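What does a town council do?

Reading time: one snack

Maybe you have seen a sign at the playground that says "No dogs after 9 a.m." Somebody decided this. Somebody also decided where the playground stands, how often the trash is picked up and how fast the cars may go in front of your school. In many towns these decisions are made by a group of people with the name town council.

In this text we visit the council of Plornitbridge, a small town on the river Herel.

Who sits in the council?

The members of a council are called councilors. Most of them have also another job in the daytime. In Plornitbridge one councilor is a dentist and one drives the school bus. They meet in the evening, when work is finished.

Each councilor speaks for one part of the town. Such a part is called a district, or in some towns a ward. If the street lamp before your house is broken for weeks, your parents can write to the councilor of your district and ask for help.
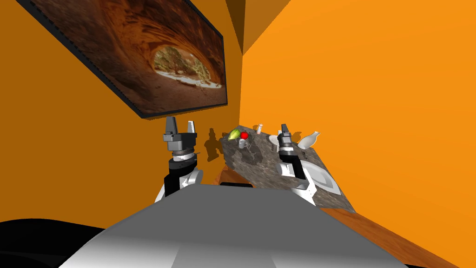
Two robot arms at a stone counter. Computer-made picture.

How does a person become a councilor?

By election. Every few years the grown-ups of each district may vote. They go to a voting place, or they send their vote by mail, and each vote is secret. Secret means you do not have to tell it to anyone, also not to your best friend.

At the last election in the district Clumitz there were two people who wanted the seat. Kai Oltmanns got 1,440 votes. Wanda Whitlock got 361 votes fewer. Can you calculate how many she had? (The solution is at the end of the page.) So Kai Oltmanns took the seat, and Wanda Whitlock may try it again next time.

How is a new rule made?

A rule that is made by a town is often called an ordinance. This is a difficult word, but it means only a law for one town. If you drive to the next town, there can be different rules.

Let us take a real question from Plornitbridge. Along the river there is a path, and the people who live there call it the Pap. Walkers use it, and bicycles use it too, and in summer it becomes narrow for everybody. Some families wanted that bicycles must go slowly there.

First, they wrote a petition. A petition is a letter which many people sign. In Plornitbridge the council must talk about a petition if it has 1,000 names under it. The families stood every Friday at the bridge with a pen and a table until they had enough.

Then the idea was written down in exact words. "Slowly" is not exact. Is it slow like a turtle, or slow like a running dog? The town lawyer helped to find words that everyone understands in the same way.
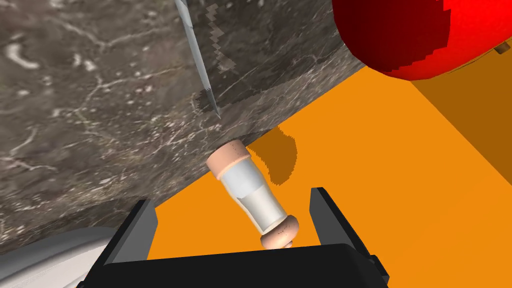

The tip of a knife on a gray marble countertop. Computer-made picture.

After this came a public hearing. At a hearing all people of the town may come and say what they think. Each speaker has three minutes and there is a clock on the wall. A girl of ten years spoke also! She said that she rides on the Pap to school and that the big road has no bicycle lane. Several councilors wrote this down.

At last the council voted. The councilors say "aye" for yes and "nay" for no. When there are more ayes, the rule is accepted. The bicycle rule was changed a little before the vote: it is now valid only on weekends, so the school children can ride as before.

Where does the money come from?

A town needs money for lamps, books in the library, road repair and many other things. Most of it comes from taxes. The council makes once a year a plan for the money, and this plan is a budget. It works like your pocket money. If you have 40 dollars and you spend 30 for a game, then only 10 are left for everything else. A council has the same problem with bigger numbers, and so the budget evenings are long and there is much arguing.

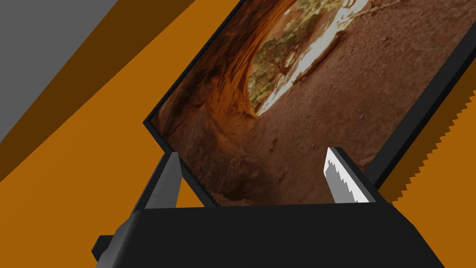 A black gripper holds a tilted panel between its two fingers. Computer-made picture.

Can children take part?

You cannot vote yet, but you can do other things. Most council meetings are open, and you can sit in the room with an adult and listen. You can write a letter. You can ask your teacher if a councilor may visit your class. In some towns there is a youth council too, where older children talk about parks, buses and sports fields.

Small word list

Ballot: the paper on which a person votes.
Agenda: the list of things for one meeting.
Mayor: the person who leads the town. In some towns the mayor leads also the council meetings.
Majority: more than half.

Solution: Wanda Whitlock got 1,079 votes.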